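Support > Purchasing and Planning > Ticket 622

Status: open, waiting on requester
Subject: Quote for second two-arm cell is over budget, need help trimming it

Hi again! So I went back through the Berkon quote line by line like you asked, and I think I found where the money went. We had 4000 set aside for the second cell's extras (not the arms, those come out of a different pot) and the quote lands well past that. The biggest chunk is spare grippers. Plomurora suggested two full spares per arm, and that seems like a lot for a sorting bench that runs one shift.

I also checked what we'd need to copy from the cell we already have. White board top, three walls, black mounting plate across the front, rails, and the cable ties – so many cable ties. The bins are cheap, so I'm leaving those alone.
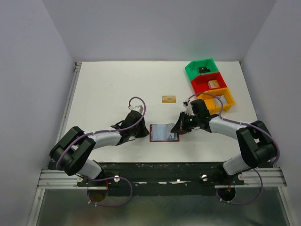
Where I'm stuck is the cable sets. Berkon lists them at 115 each and Głowacki will do them for less, but only if we order the wall panels from them too. Can we mix suppliers on one purchase request, or does that have to be two tickets?

Update, 2:40 pm: tried splitting it into two requests in Cultport and the form threw an error on the second one ("budget line already in use"). Logged out, logged in, same thing. I deleted the draft and started over with one request and two vendors, and it saved, but now the total only shows the Berkon half.

Update, 4:15 pm: dropped the spares to one gripper per arm and that took 2000 off. Much better! The total still isn't showing Głowacki, so please don't approve anything until that's fixed. I'd like this in before the end of March if we can.

Last updated: March, 4:22 pm

Contact the help desk | © Cultport | Back to top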